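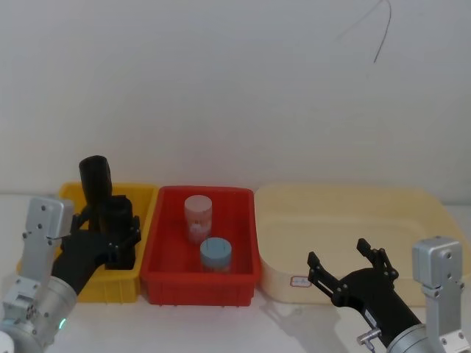
Three tubs and a lot less muttering: sorting the kitchen at Covthorpe

If you've made yourself a cuppa at the Covthorpe hall lately, you'll know the cupboard under the urn. Drink bottles with no owners, jars with no lids, lids with no jars, and that one enormous thermos that falls on your foot every time you go looking for the sugar. Well, July was the month we finally pulled the whole lot out and sorted it, and I'm so pleased with how it went that I've talked the editor into giving me half a page!

The method is dead simple and we pinched it from Gun-woo Yeom, who used it when he moved his mum's pantry across town. You line up a few open tubs along the wall, at the back of a clear table, and everything that comes out of the cupboard has to go into one of them. Yellow is for things that stand up on their own and get used every week. Red is for anything with a lid – cups, canisters, drink bottles, the little blue and pink ones that turn up after every school holiday session. The big cream tray is for whatever's left, and it's wide and low so that you can spread things out and have a proper look at them before deciding.

The colours made a bigger difference than I'd expected. We had a go last year with cardboard boxes and a marker pen, and by morning tea every box had a bit of everything in it. With a red tub and a yellow tub you can call across the room "red!" and the person with their arms full knows where to go. Krešimir Lazarević's two grandkids had the hang of it before the adults did, and were quite stern with those of us who put a lidless jar in the lid tub.

A few things we learned, in case you fancy trying it at your place.

Keep tall things upright. It's tempting to lay bottles down to fit more in, but then you can't see what you've got and the tub turns into a game of pick-up sticks. Put the tall ones towards the back and the short ones in front.

Match lids straight away. We gave every container one chance to find its lid, and if the lid wasn't there, into the cream tray it went. By lunch we had a whole family of odd lids and, to great cheering, four of them turned out to fit the old Honden canisters we'd been covering with cling wrap.

Use shallow tubs. I was all for the deep ones from the shed and I was wrong. In a deep tub, whatever goes in first is never seen again. In a shallow one you can take in the lot at a glance, and it's light enough to carry with one hand while you open the cupboard with the other.

Label the tub, and do it small. A sticker at one end of the front is plenty. We started out with big signs taped on, and they got splashed and peeled off within a week.

Stop after 3 hours. We started at 10 and packed up at 1, even though there was still a shelf to go. The shelf was still there the next time and we were all in a much better mood for it.

As for where everything ended up: the yellow and red tubs now live on the lower shelf, side by side, so you can slide one out, take what you need and slide it back. The cream tray is on the bench near the servery and it's the place for lost property. If you're missing a cup or a drink bottle, please have a rummage before the end of term. Anything left after that goes to the Shehu Street op shop, who've said they'll happily take clean containers with lids that fit.

We could still use a couple of things. A second cream tray would be lovely (the one we've got came out of Krešimir's laundry, and he has been very patient about it), and if anyone has a Wavow canister lid, the medium size, we have the bottom half waiting.

Next up is the craft cupboard, which is a bigger beast altogether. Gun-woo reckons it'll need 8 tubs and I think he's being hopeful – there's a drawer of buttons in there that must hold more than 4,000, and not one of them sorted. If buttons are your idea of a good morning, put your name on the sheet by the kitchen door. Bring a cup with a lid, and please write your name on it.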